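The White Table

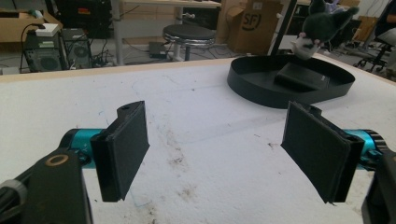

Prostlow had said from the start that a table in that state ought to be sanded down or put out at the curb, and that keeping it was pure sentiment. Prostlow said this on the phone, in a kind voice, with the television going in the background, and Anju Sengar held the receiver against her shoulder and rubbed at one of the brown smudges with her thumb while she listened.

The smudge didn't move. It never had. She said she would think about it, which both of them understood to mean that she wouldn't, and they went on to talk about the weather in Dralley and whether the bus still stopped by the bakery.

It was a big white table with a strip of pale wood along the far edge, and her mother had bought it in March of the year they moved, from a school that was closing. It came up the stairs on its side with two uncles under it and one uncle in front giving directions, and it took a good piece of plaster off the wall at the turn. Her mother paid fifteen dollars for it and talked about those fifteen dollars for years, to neighbors, to the dentist, to anybody who sat down at it and remarked on how much room there was.

There was a lot of room. That was the trouble now. A small table you can give away to a niece. A large one has to be decided about.

She had set aside the whole weekend for the workroom and had so far moved one cardboard box from the doorway to the back, where it had tipped over on its side, and there she had let it lie. She kept meaning to go through the rest. Every time she got near the floor, though, she ended up back at the table, looking at the scratches.

Some of them she knew. The thin lines toward the middle were pen, mostly, from the years when her brother did his sums without putting anything under the paper, pressing so hard that the numbers went through. If the light was low enough you could persuade yourself you saw a seven, or part of one. The scuffs were from the sewing machine, which her mother dragged across to the window in the mornings and dragged back again before supper, and which weighed as much as a calf. The brown marks were tea. Or her father always said they were tea, and her mother said they were varnish from the time he tried to mend the clock, and this was a conversation that could be started up on any evening of the year and would run very comfortably until bedtime.

She made herself a sandwich and ate it standing up.

Then there was the toy. It had been up beside the pole for so long that she hardly saw it anymore, a plush creature with dark gray-green fur and great pointed ears, and a white muzzle that gave it a patient sort of look. Her brother had called it Ahuja, after a teacher he was fond of, and had insisted that it be included in things. It had been to two weddings. It had been to the hospital, in a pillowcase, the time he had his appendix out, and a nurse had put a bandage on its arm without being asked, and for that her mother sent the nurse a tin of sweets every winter until the address stopped working.

She reached up and straightened one of its ears. The ear went back the way it had been.

"Well, you're no help," she told it – and then, because she had been alone in the room since breakfast and it seemed rude to stop there, she explained the situation. The apartment on Jurkberg Street had a smaller kitchen and no workroom. There was a place by the front window where a table might go, if the table were willing to have its back against the radiator and if she gave up the idea of the armchair. She didn't much like the armchair. It had been a present, and it made a noise when you sat in it.

She got the tape measure out of the drawer and measured the table the long way, and then measured it again in case it had changed. She wrote the number on her hand. Then she called the landlord, who was eating, and who told her between mouthfuls how wide the wall was under the window, and she wrote that on her hand too, underneath.

It would go. There would be two inches over, which was hardly enough to get a broom into, but she had never been a great one for sweeping behind things.

She called Prostlow back that evening.

"I'm going to need somebody on the stairs," she said.

There was a sigh at the other end, and the television was turned down.

"Front or back?" said Prostlow.

"Back," said Anju. "I'll go in front and give directions."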